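Okay, hi everybody. Can the back row hear me? Good. I'm going to start before the coffee's finished because I've got 14 slides and I talk too much, as Feven Ayele will happily confirm.

(Wait for people to sit. Water's on the left.)

So, baskets. The title on the program says "Storage for Small Homes," and I will get to shelves, I promise, but I really wanted to spend the first half on baskets because that's the thing people write to me about. Last November I asked the Gasulholm mailing list what drove them nuts at home and I got 141 replies. A lot of them were some version of "I bought a bunch of baskets and now I have a bunch of baskets full of junk."

I've been there! My hall table had a basket on it for six years. Keys, batteries, takeout menus, one glove. When I finally tipped it out on the kitchen floor I found a library card for a town I'd moved away from.

(Pause here. Somebody always has a library card story. Take one, move on.)

What I do now, and what Saron Lencho does with her clients over at Assefa, is start with the basket out on a bare table with nothing in it. Look down into it for a minute. How deep is it, would you see a pen at the bottom, would small stuff poke through the weave? A dark weave on a pale table looks great, by the way — I'm a sucker for it — but think about dark things going into it. Black charger, dark brown basket, good luck.
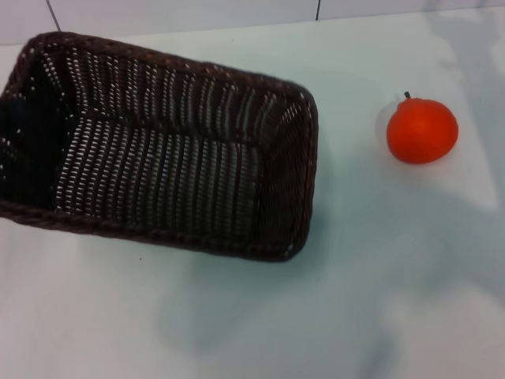 How do you decide what a basket is for?

Pick the one thing you're always hunting for in that room and give it the basket, then let in only what gets used along with it. Mail and a letter opener, fine. Mail and dog treats, no.

Okay, next slide. Liners. I go back and forth on these. A cotton liner keeps crumbs and hairpins from working down into the weave, but you have to wash it, and will you? I don't. I shake mine out over the sink and wipe the rim with a damp cloth, and if there's dust in the corners I use an old toothbrush. Wondimu Abdella swears by a dry paintbrush. Ask him at lunch.

Rectangles versus rounds, quickly. Rectangles sit better on a shelf. Rounds are nicer on the floor, for blankets. Measure the shelf first and bring the tape measure to the store with you, please, I have returned 9 baskets in my life and I'd like that time back.

(If running long, skip the handles slide and go straight to shelves.)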